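The Arm at the End of the Bench

A shared workshop in Blackburn is teaching a robot arm to open cardboard drawers, and having a very good time doing it

Kittipong Pongsiri's project takes up one bench at the Blackburn shared workshop, between the drill press and the shelf where people leave their half-glued chairs. He calls it Clukeck. It is a robot arm, a green gridded cloth, a rotating collection of boxes and a notebook with a cracked spine, and I have rarely spent a happier day looking at cardboard.

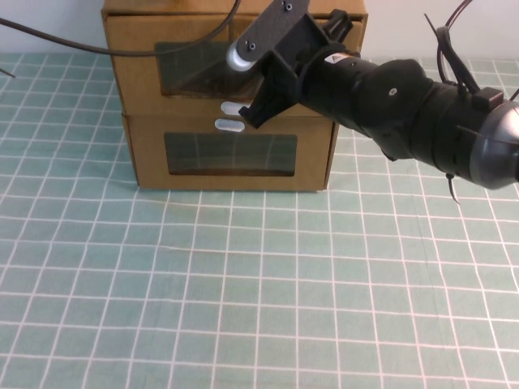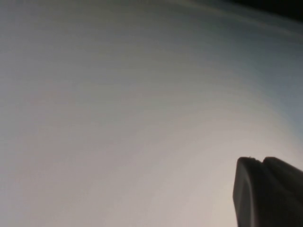 The arm over the cloth, and a close view past one of its fingertips.

Why cardboard?

The long-term plan is a helper for the workshop's parts store, a wall of small drawers full of screws, washers, springs and mystery brackets. You'd ask for a drawer, the arm would find it, pull it open and slide it shut again when you were done. Pongsiri has wanted one since the winter he spent a whole evening hunting for a single M3 nut.

Before he lets it anywhere near the real store, though, he wants it to practise on things that don't matter. Cardboard is light, it's free, and it gives way when you get it wrong. It also behaves terribly, and he counts that in its favour. A cardboard front bows. It catches on one side and swings on the other. If the arm can learn to be patient with that, a steel drawer on proper runners ought to feel like a holiday.

"I had a lovely printed test cabinet first," he tells me. "Everything fitted perfectly and I learned nothing from it for two months."

So he went back to the recycling bin. Most of his boxes have cut-outs of one sort or another, and he likes a front that's interrupted, because it asks more of the vision software. A plain panel is easy to spot. A panel with dark openings, oval holes and a seam across the middle could be read several ways, and for a while the arm read it in all of them. It would head off confidently toward the wrong gap like a dog that's heard a biscuit packet in another room.

Two ways of looking

The part I found most fun was learning how little the arm can see from where it does its work. Clukeck uses one view of the whole bench and another from down near the gripper, and they are good at completely different things.

The wide view gives you the lot: where the box stands on the cloth, which way it's turned, how far the arm has to reach. Its trouble is that the arm gets in its own way. The closer the fingers come to the cardboard, the more of the cardboard they cover, so just when the software would love a clear look at the edge it's after, a great lump of black metalwork is parked over the top of it.

Down at the gripper you get the opposite problem. Up close, a pale surface can fill nearly everything you have to look at – no edges, no pattern, just soft greys running into cream, with a dark fingertip poking up in the corner. Pongsiri scrolled through a long run of these for me on the workshop laptop and was delighted by every one. There's a pale curve along the top! There's a dark bit past it! Could that be a rim? He'd stop on something I'd have deleted and lean in with his nose almost on the screen.

He has come to treat the fingertip as a kind of ruler. It always sits in much the same place in the close view, so anything beside it can be compared with it. When the tip stands out sharply and everything behind it has gone to fog, the software is told to slow right down and lean on what the wide view told it a moment earlier.

The grid does more than look tidy

I assumed the cloth was there to protect the bench. It's mostly there for the lines. White squares on green make a handy check on distance, and when the arm is told to move a set amount across the table you can see at a glance if it has.

The cloth has its own ideas, of course. Fabric creases, and where it creases the lines go wavy. Pongsiri ironed it twice in the early weeks and then gave up, partly out of laziness (his word) and partly from curiosity about how the software would cope. It coped well enough after he stopped asking it to trust any one line and had it take the general drift of a whole patch of squares.

Getting the code to do that took him most of July. He wrote it at the kitchen table after work, brought it in on a memory stick, and ran it with a hand hovering over the stop button. The first few tries produced a graceful sweep that ended well clear of the box, with the gripper closing gently on nothing at all. He keeps a recording of that one. He thinks it's the most elegant movement the arm has ever made.

Cables, clips and tie tails

Anybody who has built something that moves will know the quiet misery of wiring. A cable that's happy with the arm stretched out can be guitar-string tight once it folds, and a cable with plenty of slack will droop into whatever you're trying to look at.

Clukeck's answer is a big loop of cable bundled above the arm, so there's something to give when the joints turn. It isn't pretty. The ties have been left long, because Pongsiri moves things so often that he got sick of snipping them and then wishing he hadn't. I asked if he'd trim them for the finished version and he gave me the look of a man who hadn't thought of there being a finished version.

He has strong feelings about gripper fingers too. His favourite part of any session is swapping a setting and watching how the next approach changes. Come in too square and the fingers push the front away. Come in on a slant and you've a chance of getting behind an edge, but you need to know where your own fingertip is very exactly, and we're back to the fog again.

Keeping score

The notebook is where it all gets added up. Every attempt goes in by hand, with the date, the box and a word or two. "Good." "Good but rude." "Missed, no idea." On 26/01/2025 he wrote up 105 attempts in one sitting, a long hot Sunday with the roller door open, and by the end his handwriting looks like something the arm might have done.

The running total when I visited was 1490, and 952 of those had a tick beside them. He's proud of that figure and also a bit suspicious of it. A tick only means the drawer moved and came to rest somewhere sensible. It says nothing about how long it took or how close the box came to sliding off the far side of the bench.

He has started sorting the misses by what went wrong, and the piles are wonderfully uneven. By far the biggest is the arm stopping short. It gets near, decides it can't be sure, and waits. Pongsiri could make it bolder with one small change, and people walking past the bench tell him to do it every week. He'd sooner work out what it's unsure of. Half the time, he says, it has a point.

Having a go yourself

You don't need an arm this size to try the same kind of thing. Pongsiri's earlier machine, Idik, was a little desktop build with hobby servos and a gripper that could just about manage a matchbox, and nearly all of his thinking about cardboard began there. The movements were jerky and the motors whined, but a matchbox tray is a perfectly good drawer.

His advice to beginners is to pick one box and stay with it longer than you want to. Leave it in the same spot and get that working, then turn it a little. Then change the light. He lost nine evenings once by changing the box, the lamp and the code all on the same night, and he has never quite found out which of them broke it.

For software he uses Neren, a small set of scripts that he and a few others at the workshop pass back and forth. It handles the two views and the slow-down rule, and it writes a plain text log you can read with a cup of tea. The setup notes are patchy in places. If you get stuck, the easiest thing is to turn up at the bench and ask, as I did, though you should allow plenty of time. I'd planned on staying an hour. I was still there when the drill press crowd went home, holding a torch over a cereal box and cheering on a drawer.

Next on the list is a tray with something in it. Every run so far has been with empty drawers, and a handful of washers will change the weight, the sound and probably the language used around the bench. Pongsiri has already picked out the washers. They're in a jar with a masking tape label, up on the shelf with the chairs.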